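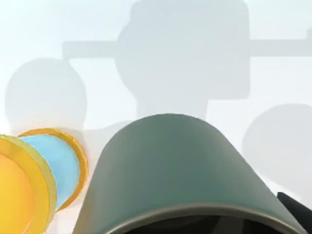
Can you get a decent night's sleep in custom-moulded earplugs? Most people can, once they're past the first week or so, though side sleepers should ask for the low-profile version.

Search this site Enter keyword Go

I've had a pair of Tallmont moulded sleep plugs for 6 months now. Before that I used foam ones from the chemist, and they fell out most nights or left my ears sore by morning.

The fitting was done by Meifang Yan at the Bickerstaff clinic. She checked my ears for wax first, then put in the foam stop and the impression material, and I sat with my mouth slightly open while it set. The whole appointment took about 30 minutes. The plugs came back in April, 13 days later, in a zip case with a small tube of lubricant and a cleaning loop.

The left one was comfortable straight away. The right one pressed on the front of the ear canal, and by 2 in the morning I'd usually taken it out. I went back and Ryan Haworth ground a little off the edge at no charge. It's been fine since.

They take the edge off snoring and traffic but don't block everything. I still hear my alarm, and I can hear the smoke detector when I test it. Foam plugs pushed in properly are probably a bit quieter, so if silence is all you want, save your money. My partner has the Kiltau silicone ones, which are softer and cheaper, but they pick up lint and the colour has gone a bit yellow.

Cleaning is warm water and mild soap, then dry them overnight - or over the day, in my case. The case is the weak point. The zip started sticking early on and I now keep the plugs in an old Tramaton hearing aid box, with the lid left open a crack.

I'd buy them again, but I'd ask for the cord next time, as I've already lost one behind the bed twice.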